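Notebook, Rembridge workshop
September 12, 2026

Back on the drawers again, after a longish gap in which I did everything except the drawers. I had meant to spend the morning on the hinge samples from Dekbridge, but they haven't come, and the white cabinet has been nagging at me for weeks, so out it came and on to the big brown table, where there's room to walk round it and think.

For anyone reading this who wasn't here in January: the whole business started with small parts going missing. We had washers in mugs, springs in an envelope marked "springs (other)", and a biscuit tin that I am still finding things in. The idea was to settle on one small chest of drawers as the standard, get the insides right, and then make the same inserts for every bench. It seemed like an afternoon's work at the time. I've got 4 pages of crossed-out sketches to show for it so far, and I'm fond of two of them.

The cabinet itself I've no complaints about. Three drawers, plain top, plain sides, and the cream fronts don't shout at you. I did wonder about painting them to match the carcass and then thought better of it, as the slight difference makes it easy to see which bit you are meant to pull. Stood it at an angle towards the back of the table so the fronts could be got at from the near side, with the orange box over on the left where it would be out of the way but still handy for comparing sizes. 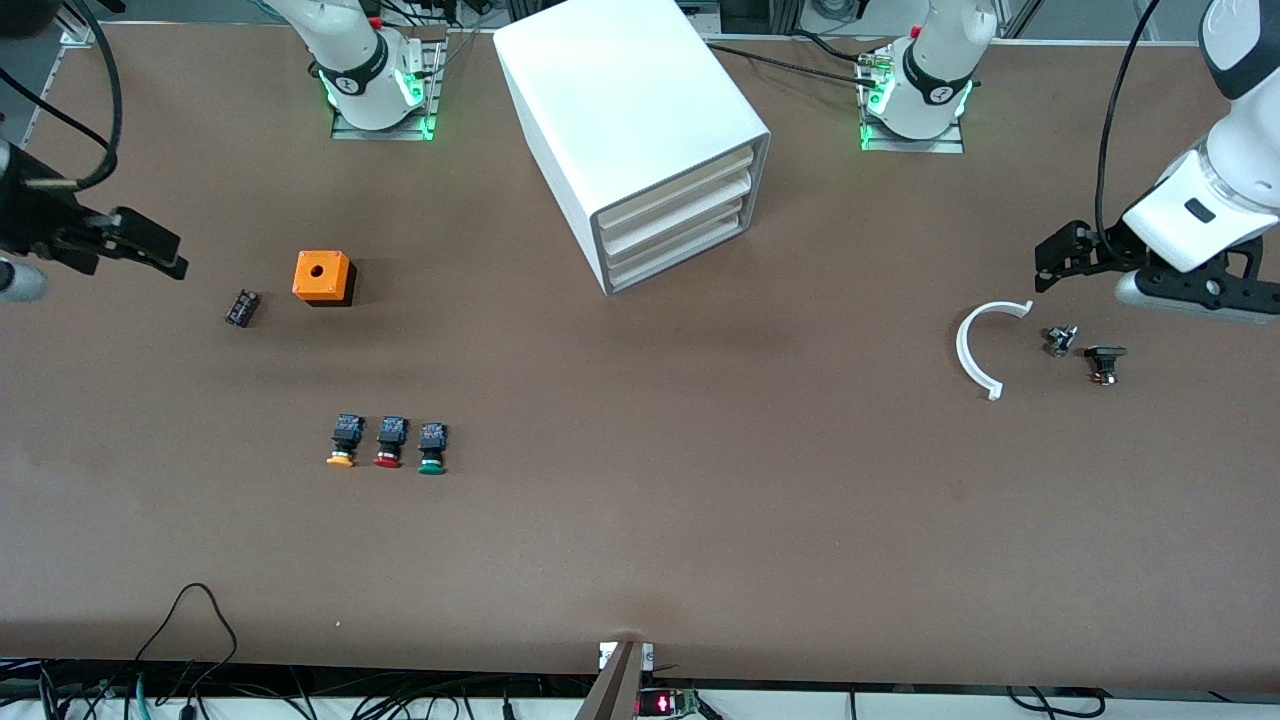 Hamidreza Farahani
Workshop fittings and storage, Rembridge

The orange box was the pleasant surprise of the week, I must say. I made it in a hurry as a holder for loose odds and ends, with the round hole in the top so you can drop things in without fiddling with a lid, and I fully expected to throw it away. But it's a nice thing to use! You don't have to look at it very hard, you just post the screw and carry on. What I haven't sorted out is getting the contents back out again in a civilised manner. Tipping it up works if you're patient and it's only got a few bits in it. With more than that they jam across the hole, and you end up shaking it next to your ear like a child with a present.

So, two ways forward. Either the box gets a sliding base, or it gets a wider hole and we accept that it will spill if knocked. I lean towards the sliding base, though it means cutting another groove and my grooves have not been my best work lately. The Cludilix people sell a ready-made tray that might do the same job, and I have their catalogue somewhere (under the Voß one, I think, which is thick enough to hide anything).

Drawer inserts, while I remember. The bottom drawer wants to be for the heavy stuff, so no dividers there at all, just a mat. Middle drawer: 5 compartments running front to back, with the widest on the right for the people who insist on keeping tape in with the fixings. Top drawer I'd like to leave plain until we've lived with it for a bit – every time I plan a top drawer, someone puts a sandwich in it.

Card for the trial dividers is 600 gsm, from the end of the roll by the guillotine. Please don't use the last of it for signs. I'll cut the first set by hand, see how it sits, and only go over to ply once I'm happy with the heights. The corners want a small radius, too, or they catch your knuckles when you reach to the back.

Still to do: rub the drawer runners with a candle end, find the 60 grit, and ring Dekbridge about those hinges. If anyone wants the big table in the meantime, do move the cabinet, but lift it from underneath, please, and put the orange box back beside it.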